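Has a card-handling arm changed desk staffing at your site?

Gunnlaugsson
January 2025. We issue visitor cards at a front desk, up to 28 a shift, and are adding an arm to file them in the tray. Does the clerk's job shrink?
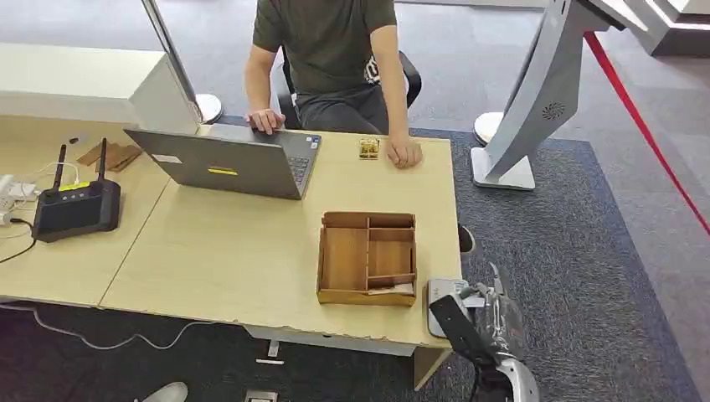

Hulteck
It moves. Ours stopped filing and started presenting cards and logging faults. Retraining took until February.
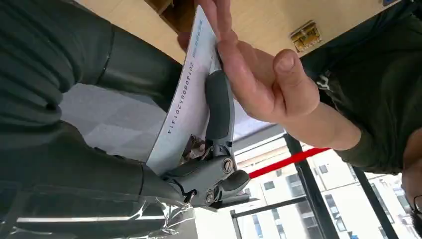
Card held by hand and gripper, number strip showing.

Agree on who lets go first – most of our early faults were there. Mark the floor too.

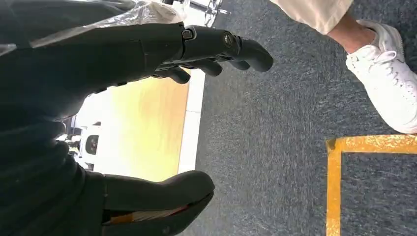 Tape wears, so put it on someone's task list.

Wulteo
no change here, same two people

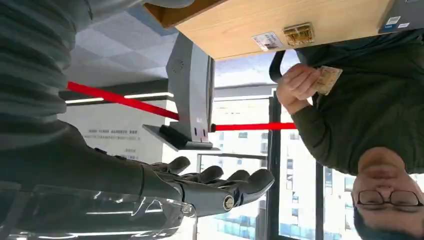 but they stand more now, ask for a mat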